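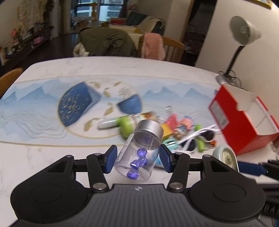
Keeping Small Jars and Odds and Ends in Order

Small clear jars with screw lids are worth saving. They hold beads, buttons, little balls and spare screws, and you can see what you have without opening anything.

Wash the jar in warm water with a drop of dish soap and let it dry upside down overnight. Wash the lid separately, and wipe the threads with an old toothbrush. A lid that goes on crooked usually has dried product stuck in the threads.

Old labels come off more easily after 40 minutes in warm water. Rub any glue that is left with a little cooking oil, then wash again. If you want to keep the label, leave the jar out of the water and wipe the inside with a damp cloth.

For sorting, lay a cloth runner on the table first. Round things roll less on fabric, and a hard tabletop won't get scratched. Empty one drawer at a time – two at once and the piles get mixed up.

Fill jars no more than three-quarters full so you can get your fingers in. Store them in a shallow drawer or tray, one layer deep, with the tallest at the back. Anything small enough to swallow goes on a high shelf if children visit.

Shake out the runner outdoors when you finish.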